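Zatthorpe Home Forum > Floors and Tile > Grout sealer on white tile, worth redoing?

gritandgrout
Posted 2021-01-02
We have white tile with dark gray grout in the back hall and kitchen. I sealed the grout in June with the Louro water-based sealer and it already looks patchy near the door. Water used to bead on it and now it soaks right in. Do I strip it and start over, or just put another coat on top? The floor is 400 square feet, so I'd like to do this once.

mudroom_deb
Another coat on top. Louro is a penetrating sealer, so there is nothing to strip. Clean it well, give it a full day to dry, then go over it with a small brush.

hallway77
I don't agree with skipping the strip. If it's patchy there is probably soap film in the grout, and new sealer over soap film will be patchy too. I used the Kolus alkaline cleaner first, rinsed twice, and the second coat went on even.

mudroom_deb
Cleaning and stripping are two different jobs. You cleaned. I said to clean.

hallway77
Fair enough. But a regular mop and dish soap won't do it, and that is what most people mean by cleaning.

gritandgrout
I've been mopping with dish soap, so that may be my answer. What do you all wipe the haze off with? Last time I used paper towels and they left lint in every joint.

slowcure
Plain gray cloth, the soft kind, and go over each section before the sealer dries on the face of the tile. White tile with dark grout:

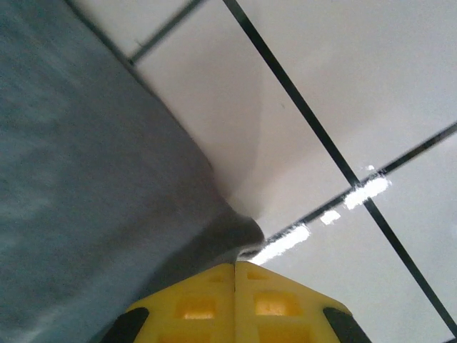
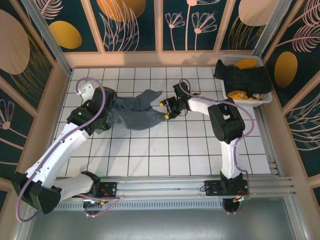
lowpile
Cloth is fine, but change it often. Once it's loaded with sealer you are only spreading haze around. I went through 8 on a smaller floor than yours.

gritandgrout
Okay, more cloths then. Can they be washed after?

lowpile
I wouldn't put them in with clothes. I rinse mine in a bucket, hang them outside, and keep them for garage use.

tilesetter_r
Contractor here. Before buying anything, put a few drops of water on the grout in several spots and wait ten minutes. If it darkens only by the door, seal only by the door. We did a lobby in Hurnance, almost 4,000 square feet, and after the first year only the entry needed another coat. They had a quote to redo the whole thing.

hallway77
A partial coat can show on dark grout though. Mine did for a month or so.

tilesetter_r
It can with an enhancing sealer. With a natural-look one it shouldn't. Check the bottle -- Louro sells both.

gritandgrout
Bottle says natural look. I'll do the water test tonight and clean the door area first.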